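Baswood Tall Cubby Shelf, White

I'll come right out and say it, this is the piece in the shop I get the most mail about, and I've been selling storage furniture under the Mudgway name long enough to have opinions on all of it. The Baswood is a freestanding cubby bookcase, white all over, three columns of open compartments with no doors and no backs of drawers to get stuck. You put a thing in, you see the thing, you take it out again. I like that in a shelf!

It's tall but pretty shallow, so it sits nicely against a bedroom wall without eating up the floor. The panels are smooth and wipe down with a damp cloth (skip the scouring pads, please, Maxine Kereama in our returns office has seen what they do). You'll find a few small dark screw holes on the white panels, and white stick-on caps for those are in the parts bag if you want them covered.

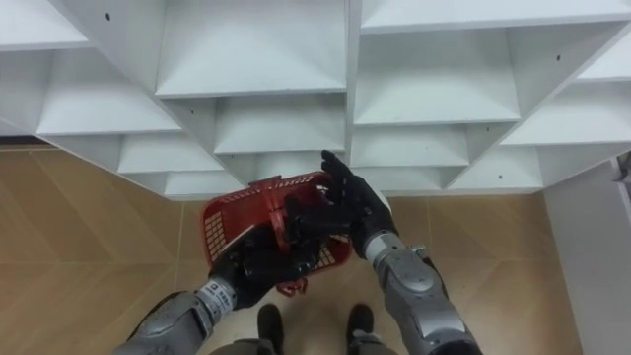
What people keep in it

Books, sure, but I hear more and more from folks who use one as an open pantry or a snack shelf in a kid's room. Fruit in the middle where everyone can reach, bottles down low, spare towels up top. Mine holds yarn and a frankly silly number of puzzles.

A small basket is the best friend this shelf has. Hang it over your arm, go along the cubbies, gather what you need and carry it off to the kitchen in one trip. The red mesh kind with a handle is my favorite, and a green pear looks very cheerful on the shelf. 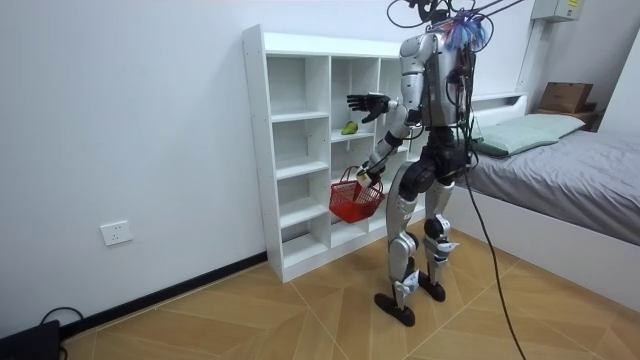
Do I need to anchor it to the wall?
Please do, every time. The strap and bracket come in the box, and you'll need a drill and a screw that suits your kind of wall.

Putting it together

Build it lying flat on a rug, with a second person for the lift. It took me one evening and a pot of tea, and I'd tell you to leave every screw a bit slack until the last shelf board is in. I tightened as I went on my first one and had to back half of them out again. When it comes to loading, put the heavy stuff at the bottom, so bottles and jars
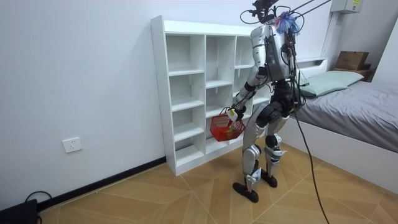 and big cookbooks go in the lower cubbies, and the light things can live wherever you please. If you're emptying a cubby into a basket, take the tall bottles first and tuck the little things in around them.

Ordering

Item 167, white only. Returns are fine for 30 days as long as you've kept the box. A darker finish is coming in November, and Rochelle Quinlan is keeping the list if you'd like an email when it lands.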